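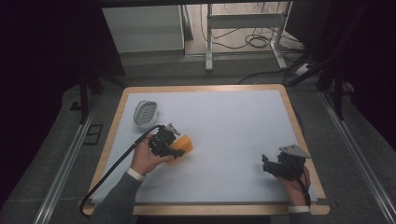
Gorach, March

Hand-held grippers vs. leader arm for small pick and place tasks

Posted by tanbench

We are two months into collecting demonstrations for tabletop tasks and I want to compare notes before we buy more hardware. The task this week is putting a sponge into a soap dish. Both hands have a gripper, and only one of them does anything for most of the episode. The other one waits.

So far we have 792 episodes of this task, of which 317 got thrown out on review. That is too many. Most of the rejects fall into two groups. In one, the operator squeezes the sponge so hard that it bulges out past the fingers and then springs off to the side on release. In the other, the idle hand drifts into the workspace for no reason and the policy learns to drift too.

Before this we used a leader arm setup from Wieczorek. It was slower by a lot but the reject rate was lower. Has anyone gone from one to the other and stayed there? Which did you keep?

Reply from ohmly

We kept the hand-held ones. Our reject rate was bad for the first few weeks and came down once people had practiced. Were your 317 spread evenly or mostly early on?

Reply from tanbench

Mostly early, but not all. The last batch of 200 still had 38 rejects.

Reply from ohmly

Then I would not change hardware over it. Look at who recorded the 38. For us it was one operator who was good at everything except soft objects.

Reply from grid_and_bolt

I disagree with ohmly. Hand-held is fine if your arm can reach the poses your operator can reach. A person's wrist will do things that the robot arm can't follow, and you don't find out until replay. With a leader arm you find out right away because the follower stops or hits a joint limit. We lost a whole month of data to this. Every episode looked good on video and a third of them could not be played back.

What does your replay check look like? Do you run every episode through inverse kinematics on the same day?

Reply from tanbench

Same day, yes, overnight. Failures on that are low for this task since everything happens close to the board and mostly from above. I would expect worse on the drawer task.

Reply from pell_k

On the idle hand: give the operator a rest pose and make it part of the task. We put two strips of tape at the near edge of the table. Each gripper starts on its tape and goes back to its tape. If one hand has no work to do, it stays put. Reviewers can reject on that in a second without watching the whole clip.

Also look at your cables. In your photo the left one goes across the board and over the edge of the table, and it passes over the dish on the way. I would route that off the board. If it drags on the dish, the dish moves during the demonstration and the robot will have no such cable when it runs.

Reply from tanbench

Good point about the cable. I had been thinking of it only as something that pulls on the operator's wrist. The right one runs back along the hand and gives us less trouble. I will try the left one the same way.

Reply from grid_and_bolt

Back along the hand is better but then it tugs at the sleeve. We went up and over, with a light spring holding the slack above the table. It does show in the overhead camera.

Reply from marrowstone

I run a smaller setup than any of you, one station, and I do it all by remote control with a Ririx pair. I get 4 good episodes in the time a hand-held operator would get maybe a dozen. I still prefer it. The forces are the robot's own forces. When I squeeze a sponge too hard through the arm, the current goes up and it is in the log. With a hand-held gripper you are feeling the sponge through your own fingers and none of that gets recorded unless the thing has a force sensor.

Reply from ohmly

A sponge doesn't need force data. Gripper width tells you enough. If the jaws close past a certain width you are squeezing too hard. Set the limit, reject automatically, done.

Reply from marrowstone

For that one sponge. Then someone brings in a stiffer one and your limit is wrong.

Reply from ohmly

Then you set another limit. It takes five minutes. You are paying for it with two thirds of your throughput.

Reply from pell_k

You are both describing your own budgets. If tanbench has several operators and one robot, hand-held makes sense because the robot isn't tied up. If it's one person and one robot it matters less.

Reply from tanbench

We have more operators than robots, so that is our case. I checked the 38. Twenty-nine came from two people, both new. The rest were idle hand drift from everybody. I'm going to do the tape, move the left cable, and put in a width limit for the sponge tasks. The leader arm stays out for the drawer because of what grid_and_bolt said about wrist poses.

Reply from grid_and_bolt

Run 20 drawer episodes hand-held anyway and replay them before you decide. If they pass, I'm wrong about your arm.

Reply from selletti_user

Does anyone have the mounting pattern for the Selletti finger plates? Mine came without a drawing and the holes don't match the old ones.

Reply from pell_k

Start a new thread for that. There was one in the hardware section with a drawing attached.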